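Grippers, Wrist Cameras, and a Cabinet That Won't Sit Still
Posted September 21, 2018

I promised back in August that I would write up the gripper comparison once I had lived with both of them for a while, and then of course the whole month went by and I had lived with them and written nothing. Peninah Langat has been asking me very sweetly every time we talk, so Peninah, this one is for you (get a cup of tea, you know how I am).

If you are new here, I have two grippers that I keep swapping on and off the same arm. One is the Remora, which has wide finger plates and a grip like a bulldog. The other is the Isel, which is narrower and lighter and a good deal fussier about being lined up. I bought the Remora secondhand from Demetrio Goicoechea, who threw in the cables and a bag of spare screws, and I have used every one of those screws.

What I wanted to know

Mostly I wanted to know which one is nicer for doors. Everybody tests grippers on blocks and cups, and I did that too, but doors are what I care about. A handle pulls back at you. It moves on an arc, the arm wants to move in a straight line, and somewhere between those two opinions the fingers slip. I can spend a whole evening on that and come to bed perfectly happy.

The Remora forgives me a lot. If I come in a little crooked it just closes and hangs on, and the arm complains before the fingers do. The Isel lets go much sooner, which I hated the first week and have since come around to. A gripper that lets go doesn't drag a cabinet across the floor! I did that once with the Remora and I would prefer not to do it again.

The cameras

I also changed cameras in the middle of all this, which Naomi Rotich told me not to do, and she was right, it muddied things for a good two weeks. The head camera is lovely for finding a cabinet and getting the arm pointed at it. Once the hand gets in close I stop looking at that view and live on the wrist camera, where the gripper fills up a whole corner and you have to learn what the rest of the picture is telling you. It took me ages. I still tip my head sideways at the monitor like a puppy.

Shiny metal is the hardest thing for it. A bright edge will pull my eye, and the software's eye too, right off the thing I'm reaching for. I turned the exposure down, then up, then down again, and finally left it where it had been in the first place.

The head view first, then two from the wrist.
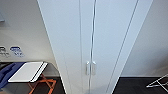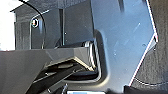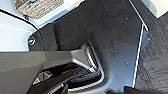 So which one stays on?

The Remora, for now. I know, after all my nice words about the Isel. But I am still clumsy with the approach, and I would like a hand that puts up with me while I learn. Hamisi Waweru thinks I should fix the controller first and worry about fingers later, and he has a point. The next thing on my list is letting the wrist go soft as soon as the fingers close, so the handle can lead and the arm can follow along behind it.

After that I would like to try softer pads on the Isel. If any of you have glued pads onto narrow fingers and had them stay put, please leave me a comment and tell me what glue you used.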